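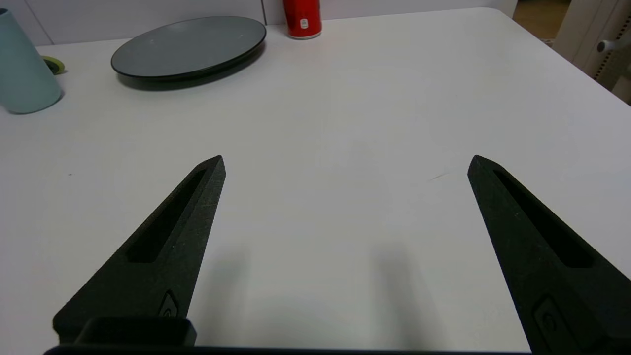

by Hanane Sqalli
Project report, Automation module
Submitted July 12, 2021

Our visit to the Gendus workshop in Nirnville

When our tutor first mentioned that Gendus was holding an open day I put my name down before she had finished the sentence, partly because I have lived in Nirnville most of my life and have walked past that building on the way to the swimming baths without ever knowing what went on inside it. We went on the coach from Masstead College, a journey of 20 minutes, and I spent most of it rereading my questions (I had written far too many, as my group will tell you).

We were met at the door by Samir, who looked after our group all morning and was very patient with us. He took us past the offices and into a long room where the demonstrations were being held. I had expected big orange arms behind fences, like the ones in car factory films, and I was quite surprised to find myself looking at a white table with a plate, a cup and a red can on it, the sort of things you might find beside anybody's sink.

The part I had chosen for my project was the gripper, so I stayed at that table when the others moved on. It has two black fingers, wide apart when it is open, and they narrow to a point at the tips. I had drawn a gripper for my January coursework with fat square ends, thinking that more surface would mean a better hold, and seeing these made me want to go home and start my drawing again. Each finger has a long slot running down it towards the tip. I asked whether this was to save material, and Samir said that was some of it, but that he would sooner I tried it both ways and told him what I found, so that has gone into my plan for next term.

The camera sits close to the gripper, so what you get on the screen is always the fingers coming up from the bottom with the table stretching away behind them. It took me a little while to get used to it! You lean to one side to see round a finger, and of course nothing changes, because it is the arm that has to move. I also noticed the shadows of the fingers lying on the white table top, and wrote in my notebook that a shadow might be mistaken for an object by a program that only looks for dark patches. Samir liked this and said it was a fair thing to worry about.

Later on we were each given a turn at guiding the arm by hand. Mine was to pick up a cup and set it down on a plate. I came in much too high the first time and closed the fingers on nothing, and then I got the cup by its rim and put it down rather crooked, but it stayed up and my group gave me a cheer. A flat plate is far harder than a cup, by the way. There is so little to get hold of at the edge, and I did not manage it at all.

We ended with tea and a talk about how the demonstrations are recorded. Samir told us they had 306 recordings of the cup task so far and hoped to reach 600 by the end of the summer, which sounded like an awful lot of cups to me. He explained that they want plenty of different people doing it, slow ones and clumsy ones included, so I felt a good deal better about my own go.

For the rest of my project I am going to make 6 pairs of fingers in card and thin wood, changing the width of the tip each time, and test them on a cup, a can and a plate from our kitchen. My mother has asked that it not be one of the good plates. The drawings and the table of results will be in the second part of this report, along with the answers to the questions I did manage to ask on the day.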